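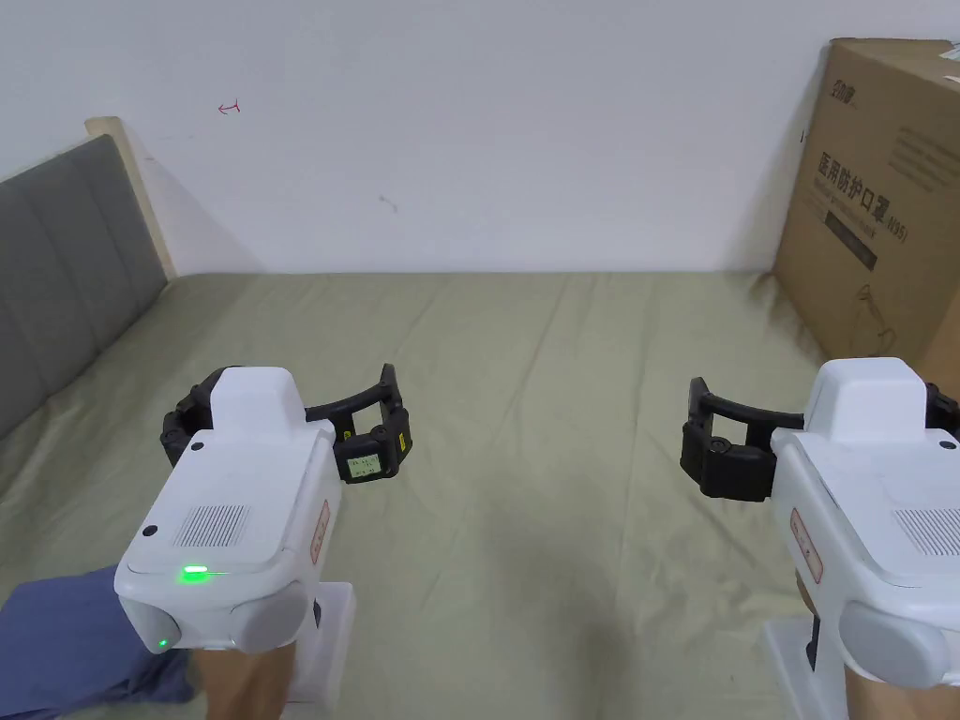

2. The fault in the jaw readings

Our project, Jimiro, set out to teach a two-armed robot at Bunham to fold a pair of trousers on a bed. The arms were to learn from recordings made by a person holding two grippers, one in each hand. Each gripper records where it is and how far its jaws are open. This section covers the fault that cost us most of our recordings in November and the damage it led to when we played one back on the arms.

We made 68 recordings over the main sessions. Of these, 43 had bad jaw readings on one side and could not be used. The position data in the same files was fine, and that is the main reason we missed it. When we plotted the path of each gripper it looked like folding, so we passed the files and moved on. We did not plot the jaws.

2.1 What went wrong

The jaw opening is sent as a number. It should go down as the jaws close and up as they open. In the bad files the number from the right gripper moved normally for the first part of the recording, then went to 2047 and stayed there until the file ended. The grippers gave no warning and the logging program carried on saving. Our converter, which we wrote ourselves, treated 2047 as a normal value somewhere near the middle of the range.

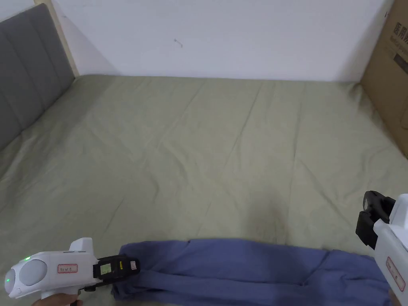 The trousers were picked up at both ends, carried across the sheet and folded over. On playback the left arm did this properly. The right arm went to the correct place with its jaws half open, did not take hold of the fabric, and kept going. The left arm was by then dragging the whole garment. On the second attempt the right jaw hooked into the fitted sheet and lifted the corner of the mattress. The arm kept pulling until the force limit cut in. One finger mount was bent and had to be replaced.

The person at the stop button did not press it in time. We had agreed they would stop the arms if anything "looked wrong", and that was too vague. For several seconds it looked like a clumsy fold.

2.2 Finding the cause

We first blamed the wireless link, as it had dropped out in October. Swapping channels made no difference. We then blamed the Dredeo logging software and lost two afternoons reinstalling it on a second laptop. The fault was still there.

The useful test was a dull one. We held the right gripper still over the bed, opened and closed the jaws slowly, and turned the wrist between each squeeze. The reading froze every time the wrist was rolled well outward. It came back only after the unit was switched off and on.
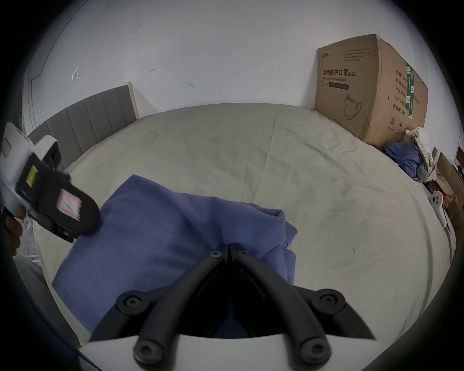 Jaws over the blue garment, with a second hand-held unit at left.

Inside the housing, the plug for the jaw sensor was not fully seated. Turning the wrist pulled on the wire just enough to break contact. The sensor board then sent its default value, 2047, in place of an error. The Sugawara wiring sheet we had been working from does list this value as "no signal", in a table on the last page. None of us had read that far.

2.3 Repair and changes

We reseated the plug, added a small loop of slack to the wire and fixed it down with a dab of hot glue. The left gripper had the same short wire, so we did both. We then repeated the wrist test with each unit at every angle we use in folding.
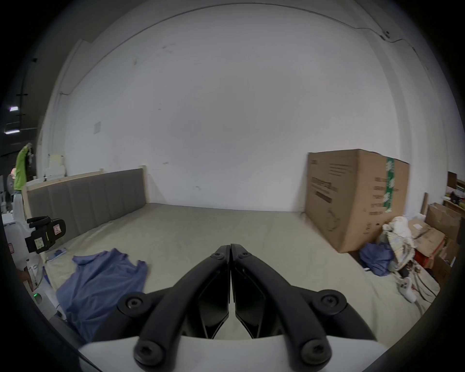

The reading held through all of it, and the next set of practice folds gave clean jaw data on both sides. We also made these changes:

The converter now rejects any file where the jaw value stays the same for more than 2 seconds while the gripper is moving.

The jaw plot is checked along with the path plot before a file is accepted.

Playback starts at quarter speed with the fitted sheet clipped down.

The stop rule now reads: press stop if either jaw leaves the pick point without cloth in it.

The first change is a bit strict. It throws out some good files, mainly ones where the holder keeps a firm grip during a long carry. We have left it on for now and will look at the limit again when there are more recordings to test it with.

2.4 Effect on the schedule

The bad recordings had to be made again, which pushed the towel task out of this term. The results in Section 3 are for trousers only.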